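Cronin toy library opens its sorting table to families
Tuesday, September 26, 2023

The Cronin toy library has a new sorting table, and it is already the liveliest corner of the building! Families can drop in for two hours after school, pick a pile of donated toys and help get everything into the right bin before it goes out on loan.

There is plenty to get through. A July toy drive in Hestance brought in 150 pieces, and the mix is wonderful — play food, sea creatures, little figures and plenty of things that take a minute to identify. Each bin holds one theme, and 20 are ready to borrow now. Kids get to name the bins themselves, so expect to check out something called "Soup Party."
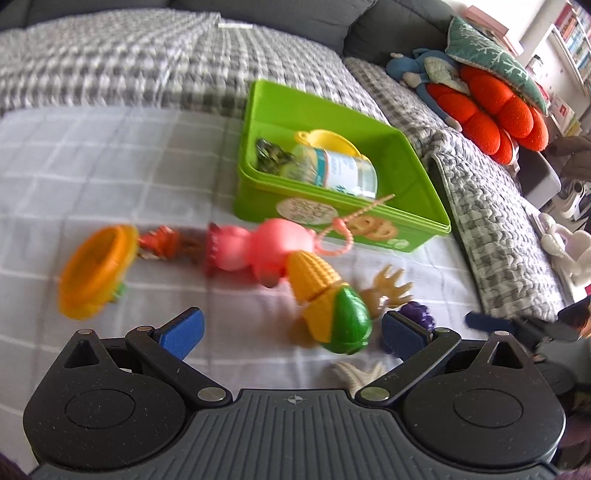
Toy corn, purple grapes and a starfish by the lime-green bin.

Borrowing is free for six weeks at a time, and renewals are easy if your household gets attached. The library is still looking for play dishes and wooden puzzles with all their pieces. Donations can be left at the front desk any time the doors are open.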